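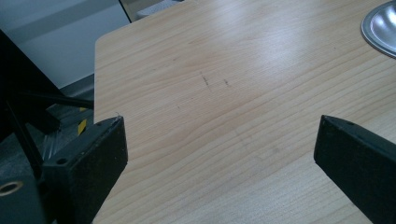
Margaux Mallet

21 de julho

A folha de madeira natural aplicada em tampos tem, em regra, menos de um milímetro de espessura. Essa dimensão condiciona a manutenção: cada lixagem retira material que não se repõe.

No ensaio conduzido pela Foswood em Cáceres, 291 provetes foram sujeitos a até 100 ciclos de limpeza com detergente neutro. O verniz de base aquosa perdeu brilho primeiro nas arestas, onde a película fica mais fina. Fabrice Arnaud, responsável pelo ensaio, atribui a diferença à aplicação por pistola.
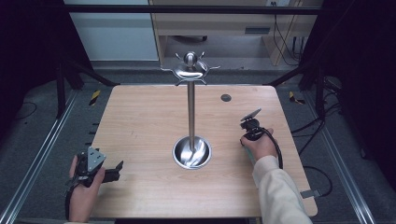 O óleo duro comporta-se de outro modo. Penetra na fibra, aceita retoques localizados e dispensa a decapagem integral, mas exige reaplicação periódica. A cura completa demora vários dias e, nesse período, convém evitar água e objetos pesados.

Para riscos superficiais, Arnaud recomenda abrasivo fino, sempre no sentido do veio.

Comentários

Hok-lam Sin: E a goma-laca? Ficou fora do ensaio?

Anatole Rolland: Usei óleo numa secretária folheada. Duas demãos bastaram.

Syahrul Nasution: Faltou indicar o grão da lixa.

Contacto | © Dindov | Voltar ao topo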